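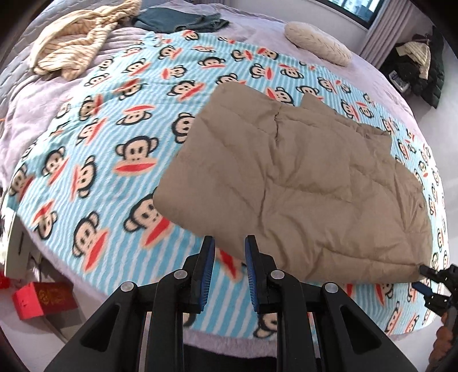

By Sohail Shaikh
Jun 21, 2018
Print | E-mail

4.2 Padded garments folded on beds

The flat items in Section 4.1 (towels, pillowcases, T-shirts) were mostly folded on tables or on the floor. Padded garments were not. Of the 237 padded items logged in the Drustmont homes, well over half were folded on a bed, and when we asked people why, the usual answer was that the bed was the only clear surface large enough to lay the thing out on. A few said they had never thought about it.

A bed changes the task in two ways. First, the surface gives. When a person presses down on a filled panel to push the air out, the mattress and covers sink with it, and part of the effort is lost. On a table the same press flattens the panel and leaves it flat for a short time, usually long enough to bring the next fold over. Second, bed covers have a surface of their own. Plush and fleece hold on to fabric, so a sleeve dragged across them tends to pull the cover along or bunch at the trailing side. Several people dealt with this by lifting the whole garment and setting it down again instead of sliding it. We coded that as a reset and not as a fold.

Figure 3 shows a typical bed layout. A brown padded garment lies folded on a striped fleece blanket with a print of cartoon monkey faces, and the blanket is on top of a plush bedspread. The garment sits on a diagonal, with one rounded corner toward the lower left. Long soft creases run across the quilted sections, and the right side is more wrinkled than the rest. At the far right a pointed flap of the brown fabric sticks up from behind the main panel. Under our scheme this is a folded item with one loose part. It does not count as a failed fold.

Loose parts came up often enough that we gave them their own code. A loose part is any piece of the garment that can be seen outside the main panel once the person has stopped working on it. Collars, hoods and cuffs made up nearly all of them. Two coders marked loose parts separately and then met to settle the differences. Most disagreements were about crumpled edges, where it is hard to say whether the fabric is part of the panel or has come out from behind it. We kept the stricter reading: if the coders could not agree, the part was marked loose.

We also recorded what lay under the garment. The first version of the coding sheet had a single entry for "bedding," which was too broad. A tight cotton sheet behaves more like a table than a fleece blanket does, and people worked faster on it. The revised sheet separates smooth covers, napped covers and layered covers, the last meaning a loose blanket on top of another cover. Figure 3 falls in the layered group. Patterned covers caused some extra work in the coding of outlines, mainly where the print was large and had heavy dark lines, as it does in the figure. Plain brown or gray garments were still easy to pick out against them. Patterned garments on patterned covers were slower, and we looked at each of those twice.

In all, the Pemimell set holds 2731 coded folds, counting every item type. Padded garments account for 500 of them. The number is higher than the number of garments because most were folded more than once, and we counted each fold separately, including folds that were later undone. Items that were rolled were left out of this section and are covered with the Tollska bags in 4.4.

Fold order varied more for padded garments than for any other group. With T-shirts, people brought in the sides and then folded up from the bottom, and they seldom did anything else. With padded items some began by folding in half lengthwise, others tucked the sleeves first, and a fair number changed their order from one garment to the next. We found no clear link between fold order and the number of loose parts. The type of cover mattered more, and those results are given in Table 5.

Print | E-mail

We use cookies to improve your visit. By continuing to browse you accept our use of cookies.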